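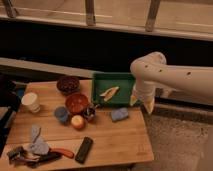

We drove out to Pacheco to see the Mevetum dairy plant, which lets people in free on the third Saturday of the month. It is 396 miles round trip from our place, so we stayed overnight with family and packed all our own food except one lunch.

The tour takes a little under an hour. You put on a hairnet, stand behind glass and look down at the ice cream line. The guide said the plant fills 1,507 cartons an hour in July and much less the rest of the year. It was loud and I missed some of what she said about the freezers. The kids liked the lid machine best.

The outlet store is next to the parking lot. Prices were mixed. Butter was cheaper than at home, and dented cartons of vanilla were half off. Cheese was no bargain. They only take cards.

We ate at the Velex cafeteria across the road, where the plant workers go. Soup and a roll is the cheapest thing on the menu, and the refill is free. Two bowls fed the four of us with the sandwiches we had left.

Bring a cooler and your own ice, as the store was out of both. The tour groups fill early, and the second one was already closed when we got in line. We took home six cartons of vanilla and four pounds of butter, and the butter is in the freezer now.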